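Olletti Leather Balm, 200 ml tin

Home > Leather care > Balms and creams > Olletti Leather Balm

Made by: Aveck
Size: 200 ml
Product no.: 483
Colour: neutral
Availability: in stock

Olletti Leather Balm is a neutral wax and oil balm for smooth finished leather. It feeds dry leather, evens out light scuffs and leaves a shine that can be buffed up or left low. It suits belts, straps, bags, satchels, saddlery, boots and desk tops. It contains no dye and can be used on any colour of smooth leather, though natural and pale tan hides will darken a little and may not come all the way back.

The balm is a soft solid at room temperature. It comes in a screw-top tin with an applicator sponge packed under the lid. The tin is the same one we have used for the past 9 years, so old and new tins stack together.

What it does

Leather loses oil as it ages, more quickly if it is kept near a radiator or in a sunny window. Dry leather goes stiff, then begins to show fine cracks where it bends. The balm puts back some of that oil and leaves a thin layer of wax on top, which helps the surface shed light rain and makes it easier to wipe clean.

On brown leather the change is mostly in depth of colour. Chestnut and cognac shades look richer after treatment, and the surface takes a strong shine if you buff it with a dry cloth. 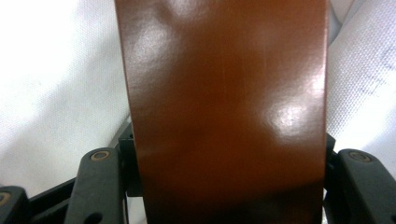
The balm will not repair a crack that has already opened, and it will not hide a deep scratch. For scratches that have gone through the finish, use Ivosik Colour Cream in the nearest shade first, leave it overnight, and put the balm on afterwards.

Suitable for

Smooth finished leather
Bridle leather and harness leather
Waxed and oiled leather
Bonded leather (test first)
Most smooth coated leather used on furniture

Not suitable for

Suede
Nubuck
Patent leather
Sheepskin
Fabric of any kind, including canvas panels on bags
Reptile skins

If you are not sure what you have, put a small drop of water on a part that doesn't show. If the water soaks in straight away and leaves a dark spot, the leather is open and will take up a lot of balm. Use less than you think you need and stop when it stops sinking in.

How to use

1. Take off buckles and other fittings if they come off easily. Brush out any dust from stitching and edges with a soft dry brush.

2. Wipe the leather with a barely damp cloth and let it dry fully. Don't put it near a heater. If it is greasy or has old polish on it, clean it with Olletti Saddle Soap first and leave it until the next day.

3. Test the balm on the back or underside. Wait until it is dry before deciding on the colour.

4. Pick up a small amount on the sponge and work it in with small circles. A piece the size of a pea will do a hand's length of belt. Go along one side, then the other, and run what is left on the sponge down the edges.

5. Leave it to sink in for half an hour. Thick straps can be left longer.

6. Wipe off whatever is still sitting on the surface, then buff with a clean dry cloth. A horsehair brush gives a softer shine.

7. For very dry leather, put on a second thin coat the following day. Two thin coats are better than one thick one, which can stay tacky and pick up dust.

How often

A belt or bag in daily use needs treating two or three times a year. Boots worn in wet weather want it more often, especially between December and the spring. Furniture and desk tops can be done once a year. Leather that is stored away should be treated before it goes in and again when it comes out.

Too much balm is a more common problem than too little. If the surface feels greasy the day after treatment, buff it again with a clean cloth and leave it alone for a few months.

Storing straps and belts

Hang belts by the buckle or roll them loosely with the good side facing out. A strap that is folded flat for a season will take a crease, and no balm will remove it. Keep leather out of sealed plastic bags. A lidded bin is fine for a short while if the lid is left ajar, but leather needs some air around it, and mould can start in a closed container within weeks if the leather went in damp.

Clear bins make it easy to check for mould without unpacking everything. Wash them and dry them well before use, and put a sheet of plain paper or an old cotton pillowcase in the bottom. A ribbed base can leave lines in soft leather if there is weight on top of it. Put heavy pieces such as saddlebags at the bottom and light straps above, and don't let metal buckles rest against the face of another piece.

If you do find mould, take the leather outside, brush it off, and wipe with saddle soap. Let it dry in moving air before you use any balm — sealing wax over damp leather makes things worse.

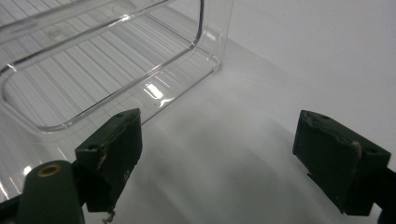

Ingredients and safety

Beeswax, carnauba wax, lanolin, neatsfoot oil, a small amount of turpentine.

Use in a room with a window open. Keep away from flames and out of reach of children. Cloths with balm on them should be laid flat to dry outdoors before they go in the bin. Don't leave them screwed up in a pile. If the balm gets on your skin, wash it off with soap and warm water. Not suitable for anyone with a lanolin or wool allergy.

In hot weather the balm may melt in the tin. This does no harm. Stand the tin level somewhere cool until it sets, then use as normal. The top may look grainy after this.

Other sizes and related products

Olletti Leather Balm, 2 litre tub (for workshops and tack rooms)
Olletti Saddle Soap
Ivosik Colour Cream, all shades
Dong horsehair brush, large and small
Spare applicator sponges, pack of five

The tub holds the same balm as the tin. It does not come with a sponge.

Delivery and returns

Orders placed before 2 p.m. are packed the same working day. Tins are sent by ordinary post in a card box. The large tub goes by courier and needs a signature. We can't send either by air because of the turpentine, so orders to the islands take a few days longer.

Unopened tins can be sent back for a full refund. If a tin arrives dented but the lid still seals, the balm inside is fine to use, but let us know and we will replace it if you would like us to.

Questions about a particular piece of leather can be sent to Zhiqiang Jia in our workshop, using the contact form. Please say what the item is, how old it is if you know, and what has been put on it before. A photo taken in daylight helps. Replies usually take two working days, longer in December.

Customer reviews

Used it on a bridle that had been hanging in a shed. It took three coats but it bends again without creaking. Smell is strong for the first evening.

Good on my brown work belt. It went a shade darker and has stayed that way, as the page says it will. The sponge is a bit small for anything bigger than a bag.

Bought for a green leather desk top. Fine result, but I should have wiped off more at the end, papers stuck to it for a day. Buffed again and it is all right now.

Lid was very tight on mine. Ran it under the hot tap and it opened.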